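Skirden Street Block Club – minutes, 20/08/2023
Taken by me, Katherine Usuga, on the back of last month's agenda, so blame my handwriting for any gaps.
Present: Danica Slanina (chair), Yhon Ayala, Ruth Betancur, Alcides Palomino and me. We started late again!

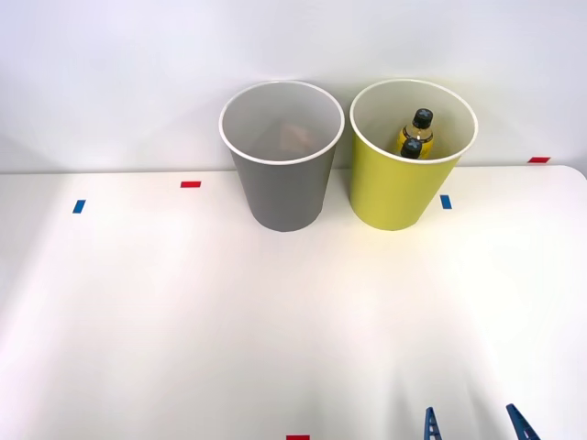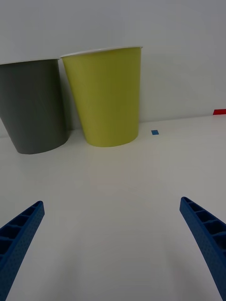
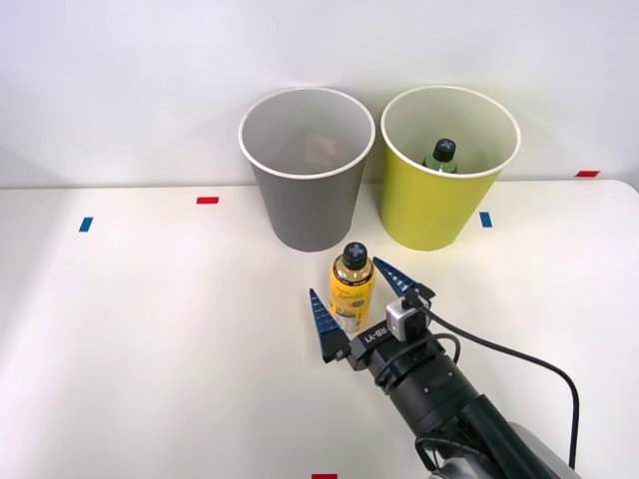
A gray cup and a green one, side by side.

2 min read

Last minutes. Approved, once I fixed the spelling of Ospina (sorry, Alcides).

Money. We have $3,304 in the account. Ruth wants to keep $2,000 of that back for the December street lights, and we all said yes pretty fast. The leftover flyer bill is $235 and Danica will pay it this week.

Yard sale. Seven households have signed up so far. Yhon thinks we should close the Ospina end to cars and I'm with him, but the permit form is a monster – he read us page one and we begged him to stop. He'll call the city and report back.

Fladisance. That's the music evening, for anyone new. The Flallska band can play but wants to go on before dark. Alcides offered his porch as the stage (it's a great porch) and Ruth asked who is going to tell the neighbors on the corner. Long silence. I'm going to tell the neighbors on the corner.

Trees. The two maples by the bus stop look awful. Danica has written to the parks people twice and will try phoning. We talked about watering them ourselves and didn't settle whose hose.

Any other business. Alcides is still missing his ladder. Please check your garages, it has green paint on the top step.

Next meeting at Ruth's, same time. Yhon brings chairs.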